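Keep one plain mug

I own too many mugs. So do you, probably. We counted at our place in July, because an argument needed settling, and got 40. Two people. Forty mugs! Free one from Nuvus from when I worked there, a set of six from Jorkent that never fit the cupboard, the chipped ones that hold pens.

My opinion, and I'll keep it short, dinner's on: the plain white mug wins. Handle, wide enough rim, nothing printed on it. You can grab it half asleep at 6 am and not have a feeling about it. The funny mug is funny twice. Then it's just a mug with a joke on it, in the way.

Same goes for the counter. People spend a fortune on storage (Ilance wanted $167 for a bread box, no thanks) when the real fix is owning less stuff to put away. A pan with a lid that fits. A basket. A sink you can get to the bottom of. I gave away most of ours and kept eight and teh kitchen feels bigger, same square feet.

Yes, guests. Yes, the holidays. Borrow some. My neighbors have mugs, believe me, their whole street does.

And don't tell me about sentimental value. Keep the one from your grandmother, fine. The one from the Yurchenko tile showroom is not your grandmother. Box it up, drive it over, done before lunch. You wont miss it.

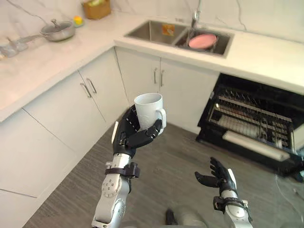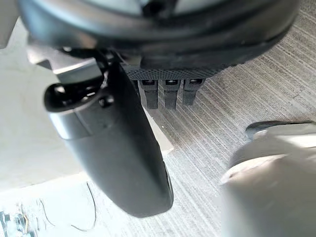
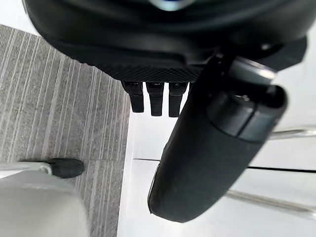
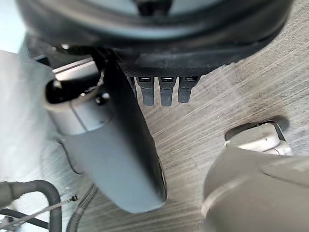 First of the four: plain white mug, white counter, lidded pan to the left.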